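Clindska Center for Applied Crafts
Buildings and Rooms - Photo Gallery

Work Tables and Table Coverings, Munia Wing

Page updated 2/10/23

The Munia Wing is the ground-floor teaching wing of the Clindska Center for Applied Crafts. Its rooms were refurnished last December, when the old fixed counters were taken out and freestanding tables put in their place. The gallery on this page is concerned with the tables as they are used: the surfaces, the sheets and boards laid over them, and the boxes kept on top. Floor plans and booking forms are found on the Rooms page and are not repeated here.

About the Tables

The tables were supplied by Sorrentino, which also fitted the shelving in the Skititz Room at the north end of the wing. Pale tops were chosen after a trial of two finishes. Members who attended the trial found small parts easier to find on a light surface, and the Center adopted it throughout. The darker tables from the trial remain in the corridor, where they are used for coats and deliveries.

Each table may be booked by the half day. Projects may stay in place overnight if a dated card has been left with the front desk. Work without a card will be moved to the holding shelf in the Skititz Room and kept there for 11 days. Members are asked not to move another member's project, even by a small distance, and to speak to the desk if a table they have booked is occupied.

Table height is fixed. Seating of two heights is kept along the corridor wall and should be returned there at closing. Requests for an adjustable table can be made to the desk and are normally met within the week.

Coverings

A covering must be in place before any cutting, gluing, soldering or clamping begins. The Center accepts the following:

Paper. Large white sheets are available from the supply closet. Where one sheet is too small, two may be joined edge to edge. The seam should be pressed flat and placed where it will not interfere with the work. Paper that has curled at the corners may be turned over once and used again. After that it goes to recycling.

Foam board. White board is sold at the desk, and members may bring their own. It is well suited to projects that need to be laid out full length or left between visits. The back edge of the board should not hang over the table.

Cutting mats. Mats are loaned against a membership card. They must be stored flat - rolled mats do not recover their shape and will be charged to the borrower.

Cloth is not accepted as a covering in the Munia Wing. Plastic sheeting may be used for painting only, and only in the Skititz Room.

Clamps may be fixed to the table edge provided that the pad is clean. A thin piece of card between clamp and table is recommended for any clamp that will stay on for more than a day. Marks left by clamps are to be reported, and no charge is made for a mark that has been reported promptly.

Boxes and Loose Items

Plain cardboard boxes are permitted on tables for the length of a booking. Many members use one open box for materials and a second for offcuts. Flattened boxes are collected on Friday mornings and should be stacked beside the supply closet with tape removed. Boxes under the tables block the sweeping machine and will be taken out.

Cables are to be routed so that they do not cross a walkway. Where a cable must leave the table, it should drop as close to a leg as practical. Powered items remain the responsibility of the member who booked the table, including overnight.

The wing has 26 storage lockers. Lockers are assigned for 90 days and may be renewed once at the desk. Current members are given priority over visitors, and there is usually a short waiting list after the winter break.

Care of the Surfaces

Tabletops are wiped at closing with a damp cloth and mild soap. Solvents and scouring pads are not to be used. Adhesive that has set should be left alone and reported, and staff will remove it with a plastic scraper. Pencil comes off with an ordinary eraser. Ink often does not, and a tabletop in the east room still carries part of a shopping list from the first week.

Questions about the tables should be addressed to Remo Colombo, Rooms and Furnishings, by way of the front desk. Groups wishing to reserve more than one table should write well ahead of the date they have in mind.

Gallery: Tables in Use

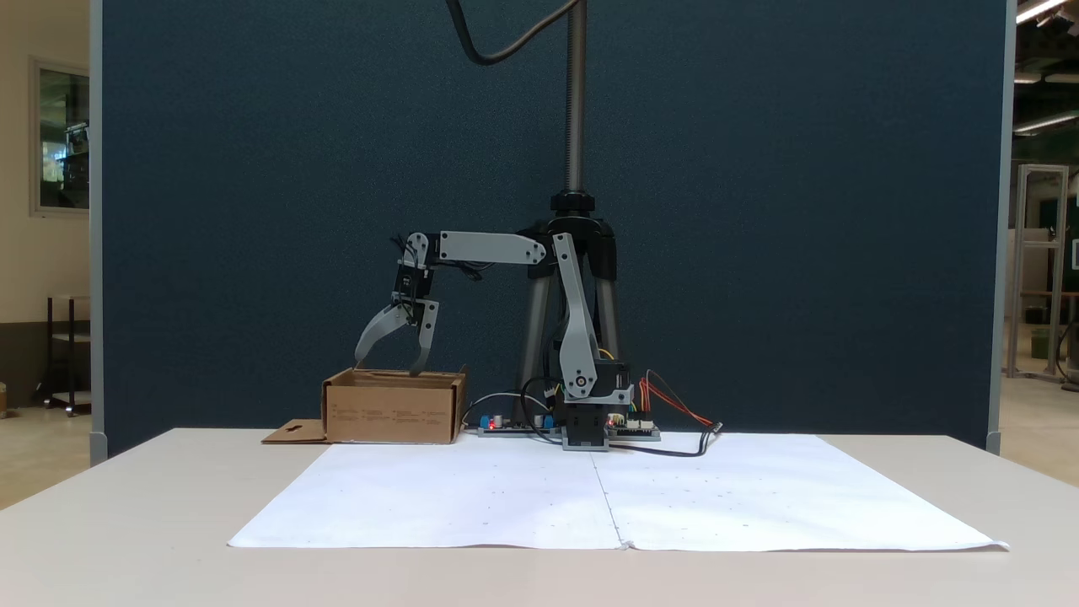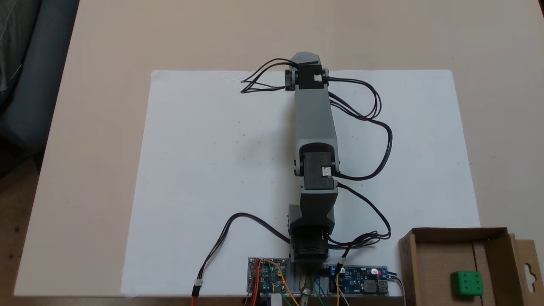 Munia Wing, pale tabletops with white coverings. First picture: joined paper sheets, with an open cardboard box. Second picture: foam board, with a clamp at the near end.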